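Subject: Re: Two-arm cell: what to put in the August round
List: bench-automation
Date: January 2026

Senad Kovačević wrote:

> Before I send the capital form back I would like the list's view on the
> two-arm tabletop cell. The Lerkside quote covers arms, controller and
> mounting frame. It does not cover grippers, the table, the guarding or
> the objects. My instinct is to put in for the whole lot at once, order
> when the money lands, and do the task planning while we wait for
> delivery. Doina has suggested doing a good part of the work in
> simulation first and ordering later. I can see the case, but I worry
> that an unspent line gets taken back.
>
> Specific questions:
>
> 1. Can the arm order wait until after the simulation work?
> 2. Do we need the wide-opening grippers or will the standard ones do?
> 3. How large a table?
> 4. What should I allow for objects, spares and breakages?
>
> Senad

Senad,

Answers below, in your order. I have left out anything already covered in the Standby notes, which you have.

1. Timing of the order

Yes, it can wait, and I would let it. The quote is valid for long enough to carry us past the first simulation runs, and Lerkside have confirmed in writing that the frame dimensions can be changed up to the point of order without a new quote. After the order they charge for a change. The frame is the item we are least sure of, so it makes sense to fix it last.

On the unspent line: the finance rules allow a line to be marked as committed if there is a dated plan against it. It does not need a purchase order. I can send you the wording we used for the Soltanen bench, which went through without a query.

The simulation is already in use for layout. The table is modelled as a plain white top with furniture behind it, and the objects are deliberately mixed in size and finish: a desk globe on a black base, a small gold trophy, a green soda bottle, a stacking-ring toy, a watermelon-patterned planter, a Rubik's cube, a small chalkboard easel. 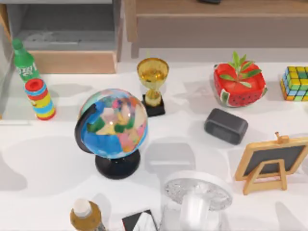 The point of a mixed set, from a budget point of view, is that it shows up the gripper limits before we have paid for grippers. A set made up only of blocks would pass with almost anything and we would learn the rest after delivery. It also forces a decision on which objects are to be lifted and which are only to be worked around. At present the task sheet does not say, and it should, as that decision sets the price of the end effectors more than anything else does.

2. Grippers

The standard Dimitriou jaw will take the cube and the trophy stem at the sizes we have modelled. It will not take the globe across the sphere. The choices are to grip the globe by its base or its meridian arm, to use both arms together, or to buy the wide-opening version.

I would not buy the wide version yet. It is heavier, and the extra weight comes straight off the payload at full reach. If the two-arm lift works in simulation we keep the standard jaws on both sides and the spares are common, so one spare set covers either arm. If it does not work, we order one wide gripper and accept two kinds of spare.

Soft fingertips should go on the form now regardless. They are consumables and come out of a different code, so please do not put them under capital. Last year they were put under capital and it took until August to get them moved.

One caution on simulated grasps. Contact with glossy or thin parts is where our model is weakest. I would treat a grasp that fails in simulation as a real warning, and a grasp that succeeds as a reason to test, no more. The form should therefore carry a line for a week of gripper hire before final selection. Lerkside offer this and set part of the hire fee against a later purchase. Ask for that in writing too.

3. Table

Width first. The two workspaces have to overlap in the middle, and the overlap is what we are paying for. With the arms set 700 mm apart between base centres the overlap is good but the elbows come close to each other on any task near the back edge. At 1,000 mm the elbows are clear and the overlap becomes too narrow for a two-arm lift of the larger items. The answer is somewhere between, and Doina is running the intermediate spacings now.

Depth matters for a different reason. Objects near the back edge have to be approached over whatever stands in front of them, so the clearance height goes up and the cycle gets longer. A shallower table costs less and removes the problem, but leaves less open surface to put things down on.
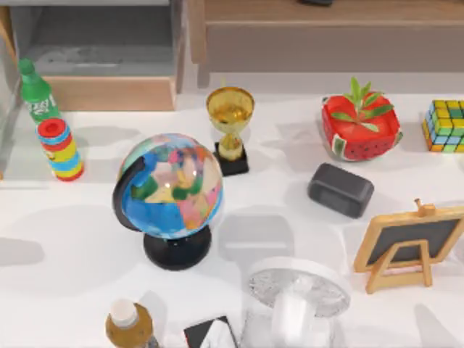

Surface finish should be specified as matt. The white top in the model is convenient for checking shadows and object edges, but a glossy white top under real lighting gave us a lot of trouble on the Soltanen bench, and we ended up paying for a second top. The difference in price at order is small. A replacement top later means taking the arms off, remounting and recalibrating, and that is the larger part of the cost.

Please also allow for storage behind the table. Open shelving within reach of the operator, outside the reach of the arms, is enough. It was left off the last two cells and both times the objects ended up in a box on the floor.

4. Objects, spares and breakages

The object list has 39 entries, including those not yet modelled. Buy each in duplicate, from the same batch if possible, as makers change sizes without notice. Anything with glass in it should be bought in triplicate or struck off. I would strike it off for the first phase.

For spares I suggest 5 per cent of the hardware total, held as a separate line so that it is still visible at year end. The breakage allowance for objects can be folded into general consumables.

Still open, and needed before the form goes in:

- Guarding. The quote assumes a light curtain. The site rules may require fixed panels on the door side. Senad to ask.
- Power. Two controllers on one circuit is within rating on paper, but the start-up current should be checked against the actual breaker.
- Floor loading. Only matters if the frame is the steel version.
- Licence for the simulation package. The current seat is shared and is already a bottleneck. A second seat costs less than a month's delay to the cell and I would put it at the top of the form.

If the form has to be cut, take the wide gripper out first, then the light curtain upgrade. Leave the hire week in.

Doina, please correct the spacing figures if your latest runs disagree with the ones above. I am working from the earlier set.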